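Irora Clear Rice Vinegar Starter

We're so happy to have this one back on the shelf! Irora ferments slowly, in small batches, and you can taste it: soft, a little sweet at the front, then a clean sharp finish that wakes up everything from cucumbers to cold noodles. Arsalan Baloch at Ornham put us on to it in June (he drinks it with soda, and yes, we tried that, and yes, it's great).

Use 3 tablespoons to 5 of oil for a dressing, or a splash in the pan right before serving. It makes quick pickles in 18 minutes. Keep it in a cool cupboard, and give it a gentle swirl if it has been sitting a while.

Item 917. Orders placed by noon Monday ship the same day.

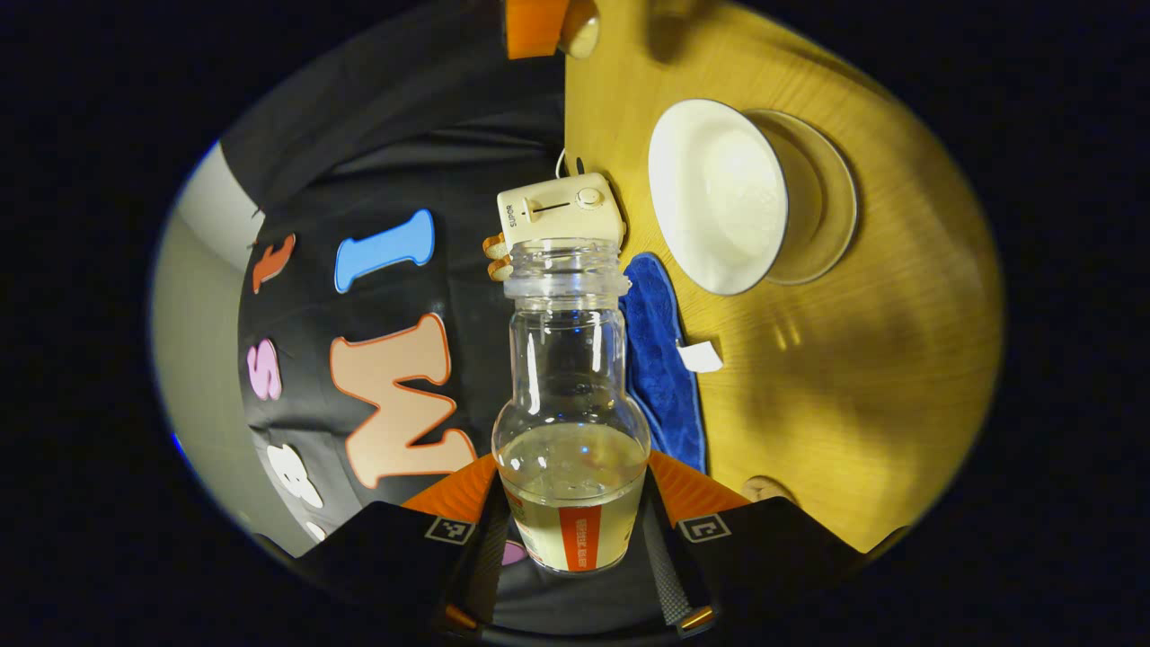

Goes well with

Górecki toasted sesame oil, Clernano sea salt flakes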